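Notebook, poster and trailer work for Kikley, July

Started at 9:40. Two jobs open: the teaser one-sheet for Kikley and the cutdown of the long trailer. The one-sheet is the urgent one. The film is still two releases back in the line, and the studio wants only a title treatment and one figure on it, no date. Last time we put a season on a teaser we had to pull it, so the bottom line stays blank until the distributor confirms in writing.

Title treatment first. Version 4 has the lettering too thin. It reads well at full height but goes to nothing at thumbnail size, and the thumbnail is where most people will see it. Thickened the strokes and closed up the gap between the two Ks. Printed it at 6 inches and taped it to the wall by the door. I could read it from my desk, which I could not do with version 3 or 4. Saving as version 5.

Ingeborg Oltmanns looked in before lunch. She thinks the figure is too centered and wants him lower and further left, with more sky. I tried it. The sky plate we have runs out and has to be stretched, and the clouds go soft. Asked for a wider plate from the Kerkton set. They have one from the second unit but it has a crane in the corner, so that is a paint job of maybe half a day. Told them to send it anyway.

Color. The blue we settled on in June is printing closer to purple on the coated stock. On screen it is fine. Moved it toward green a little at a time and ran strips. Strip 3 is the best match to the painted backing in the film itself. I don't want to go past that or the skin goes sallow. 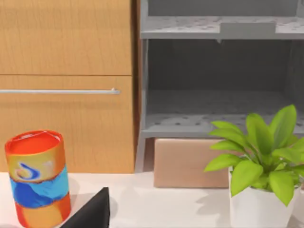
Can with blue band, gripper finger beside it.

After lunch, the cutdown. The long trailer has 42 shots and the short one has to come in at 35 seconds, so most of the middle goes. First pass:

- Open cold on the harbor, no logo. Logo moves to the end.
- Keep the argument on the stairs but lose the reply. The cut to the empty kitchen says enough.
- Drop the line about the brother. It gives away the second half, and two people at the test screening said so on their cards.
- Music comes in on the door. It was coming in on the title before and the front felt slow.

Came out three seconds long. Took one second from the harbor and tried taking two from the run through the market, but then you can't tell who is chasing whom. Put the market back and shortened the end card. End card is now tight for the legal line. Need to check the minimum hold with the distributor before this goes anywhere.

Sound is temp all through. The door slam is from the library and it is too big for that door. Note to the mixer: something lighter, with a bit of rattle. 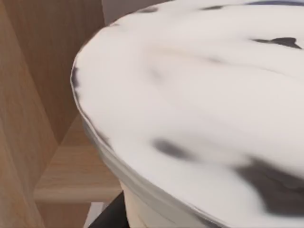 White surface with dark gray marbling, close view.

Went through the test cards again at 4:15. The same complaint comes up on both versions of the poster: people take it for a children's film. I think that is the round lettering more than the figure. Khúc had the same trouble, and there they fixed it by putting the cast names above the title in a plain narrow face. We can try that here, but the order of the names is not agreed and I am not going to guess at it. Mocked it up with gray bars in place of the names. It does change the feel. The whole thing looks older and a bit colder.

Ingeborg prefers it without the bars. I prefer it with them. We will send both.

Print count for the first run is 1,000, all for lobby cases. The Trirkiten chain wants theirs without the gloss coat on account of the lights in their cases. That means a separate pass at the printer and a separate proof, and the proof has to be checked under their kind of light and not ours. Ordered one lamp. 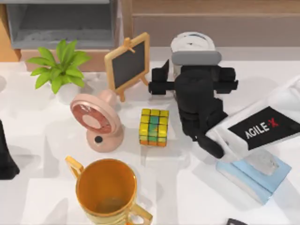 Files. The folder is a mess again. There are two files called final and neither of them is. Moved everything before version 3 into the old folder and renamed the rest by version number only. Please don't put initials in the file names - the upload tool at the distributor's end drops them and we get overwrites.

Still open:

- Wider sky plate from Kerkton, then paint out the crane.
- Minimum hold on the legal line.
- Name order.
- Uncoated proof for Trirkiten.
- Lighter door slam.
- Second opinion on the stairs cut from someone who hasn't seen the film.

Stopped at 6:20. Version 5 and the gray bar version are both exported and on the shared drive. The cutdown is still rendering, and I left the machine on.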